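Section 4. Care of the Marble-Patterned Work Surface

4.1 Clear the surface of loose items before cleaning. Small packets should be stood upright so that printed sides stay clean.

4.2 Wipe from the back wall toward the front edge with a soft, damp cloth. Do not use scouring pads.

4.3 Dry the two back corners separately — moisture collects at the foot of the silver posts.

CAUTION: Do not pour liquid directly onto the surface.

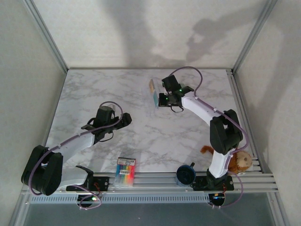 BIKCOMBE, December

The pale gray side walls angle inward toward the back, and a long-handled cloth will reach the rear corners more easily.

4.4 Clean the walls with Jornska neutral cleaner, one capful to 400 ml of water.

4.5 Allow 90 minutes before packets are set down again.

NOTE: Gray veining is part of the pattern. Do not attempt to remove it. Marks that remain after two cleanings should be reported to the Mornia service desk.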